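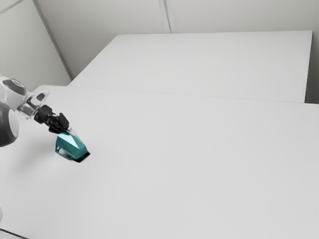
Attachment 1 - render, arm holding teal object over white tabletop

Ticket 913
Opened by: Jade Beaudoin
Assigned to: Wyn Skyrme
Subject: Felilura sound and projection out of step in second half
Status: open (was closed, reopened by requester)

12/7/21, Jade Beaudoin
During last night's run of Felilura the projected text on the back wall fell behind the voice track. Part one was fine. By the duet the dancers were hearing "turn" and the wall still said "wait." Mercedes Cuadros choreographed that section to land on the word, so it can't be shrugged off as a loose reading. Playback is from the Amico show file, the one built in September. Nobody has edited it that I know of.

Wyn Skyrme
Restarted the playback machine and reloaded the file. Ran the first 6 cues, all on time. Closing.

Jade Beaudoin
Reopening. The first 6 cues were never the problem, see above. The trouble starts after the intermission. Please run part two from the top, with the intermission hold left in.

Wyn Skyrme
Ran part two without the hold. No lag. I would look at the dancers' count before the equipment.

Jade Beaudoin
The dancers don't trigger the projections. Carter Gill does, from the booth, off the printed cue sheet. And I did ask for the hold to be left in.

Carter Gill
I pressed go when the sheet says go. On the duet I pressed it and watched the wall do nothing, then it changed. If I'd been late the sound would have been late too, they're on the same button.

Wyn Skyrme
OK, ran it with the hold. Confirmed, text comes in late on the duet and later still on the chorus. Audio on time. Elibariki says it's the projector warming up.

Elibariki Mabula
I said it could be. I wouldn't put money on it. A warm projector doesn't get slower with every cue. What is the pre-wait on the text cues? In the paper version of the score it's zero everywhere in part two.

Wyn Skyrme
Cue list for part two, as loaded:
duet text, pre-wait 500 ms
chorus text, pre-wait 1,000 ms
All audio cues, zero.

Elibariki Mabula
So they aren't zero. Somebody typed those in.

Mercedes Cuadros
Those numbers are from the version at the Dufour, where the text was meant to trail the speaker. I dropped that idea before we moved. I was told the old file had been thrown out.

Wyn Skyrme
Both files are in the same folder under the same title. The restart probably loads whichever was opened last. Set both pre-waits to zero and moved the Dufour file to the archive drive.

Jade Beaudoin
"Probably" is what bothers me. It doesn't explain why your run without the hold looked clean, with the same numbers in the list. Did you have the same file open both times?

Wyn Skyrme
Can't say for sure. I didn't write down the file name on the first run.

Jade Beaudoin
Then I'm not signing off yet. Full run of part two tonight, hold included, Carter on the button, file name written on the sheet before we start. Leave the ticket open.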